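Zillaslow Activity Table, White Top
Item 654
Sold by Rafferty School & Home

A plain table for playrooms, preschool classrooms and craft corners. The top wipes clean with a damp cloth and mild soap. For dried paint, leave a wet cloth on the spot overnight, then wipe again. Avoid scouring pads - they dull the finish. 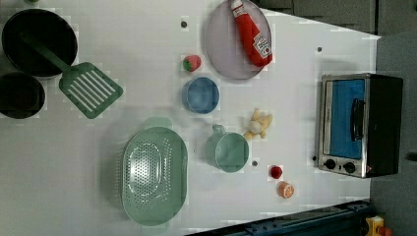 Size and Load
The top holds up to 100 pounds, spread evenly. The legs adjust to 2 heights. Do not stand or sit on the table.

Pan sets, bowls and other play kitchen pieces are sold separately. See the Flilturus range for sets that fit in one storage tub.
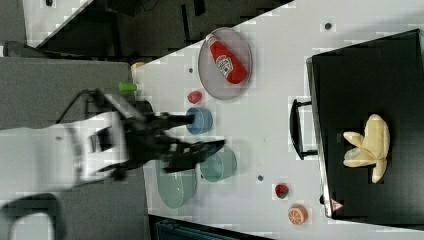

White top with toy kitchen pieces, including a blue bowl and a teal bowl.

Soft play food can be added to any order. Wash plush pieces by hand in cool water and dry them flat, away from heaters.
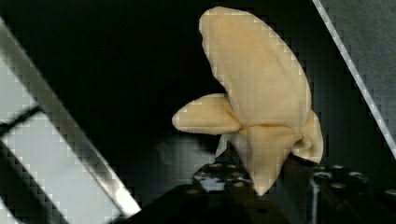
Shipping and Returns
Ships flat from our Drodside warehouse. Orders placed in November may take longer. Unused tables can be returned in the original carton. For replacement feet or school pricing, write to Kyu-ri Kwak at the order desk.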